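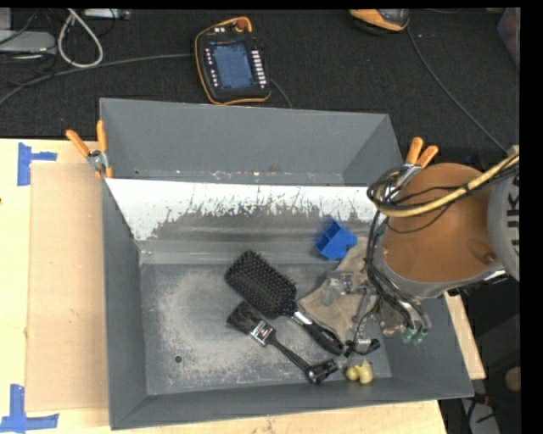 October, 9:40 at night, feet up finally

Second day with the Drenix trial and I have opinions! I told Songül I'd write things down while they were fresh, because last time (the conveyor thing, ugh) I waited two weeks and all I could remember was that I'd been mad.

So. Drenix is the picking package, software plus the gripper, and they let you have it for 378 a month or 2,780 for the year paid up front. Afshin wants the year. Afshin always wants the year. I said let me at least get the hairbrush out of the bin first.

The hairbrush is my nemesis. It's black, the paintbrush lying next to it is black, and they keep ending up side by side like they're best friends. The software drew one big outline around the pair of them and went for the middle of it, four times in a row this morning. Then I bumped the exposure up a notch and it split them apart on the very next try. One notch! Nothing in the setup guide about it either. I wrote that on a sticky note and stuck it to my monitor so I don't lose another morning to it.

The tan cloth went way better than I expected. Pinch, lift, done. The clear thing was hopeless, it just doesn't see it, and when I called support a very nice man at the Admont office said transparent parts are "on the roadmap." Sure they are. The blue plastic piece is fine as long as it comes up by the compartment side, and the little yellow ones are fine until they roll up near the front wall, and then the fingers get shy and stop short. I think that's a safety margin I can shrink. Tomorrow.

Also I'm sick of our bin. The white on that back slope is so scraped up, and I swear half the false picks are it grabbing at scratches. Songül says leave it, customers' bins will look worse, and she's right, but I'm still going to sneak some paint in there one evening and see what the numbers do.

Goal is 600 picks before the trial runs out, then we compare with Flivby, who quoted us less but want to send their own person to install it (and charge for the person, naturally). Afshin asked at dinner if I'd made up my mind. I said I like it more than I did yesterday and he took that as a yes and started talking about invoices.

Need to buy more blue tape. And call Mom back.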